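The Plimlow Anniversary Memory Jar Kit

Paper is the traditional first anniversary gift, and most people hear that and buy a card. The Plimlow kit is for anyone who wants to try slightly harder than that, though not so hard that it shows.

You get a glass jar with a cork lid, 186 blank slips in cream and dusty rose, two pens, and a ball of cotton string for tying the slips into scrolls. Write down a memory, roll it, drop it in. Yes, 186 is a lot of memories. If you run dry at 40, "I like your soup" is a perfectly good slip, and you may use it more than once.
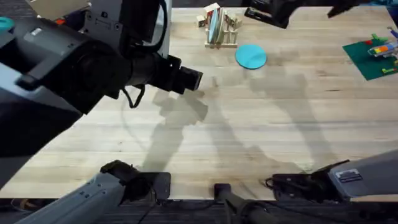

Nukorville, November 25, 2024

Holiday orders are open. The new batch has the wider jar neck, so an adult hand can now get in and, more to the point, out again. Our thanks to Keisha Halvorsen for her patience and her dish soap.

Slips: 5 inches long, uncoated, takes ink without smearing
Pens: one black, one brown
Jar: hand wash only, and take the slips out first
Lid: natural cork, fits snugly, squeaks

Refill packs come in the same two colors and fit the older Craddock jar as well. The string is not sold separately. We've been asked.

Can we write the slips for you? No. Ravindra Upadhyay offered us good money in June and we told him the same thing. His wife reports that the handwriting is terrible and she has kept every one.

Ships flat-rate from our Kellar workshop. Gift wrap available at checkout.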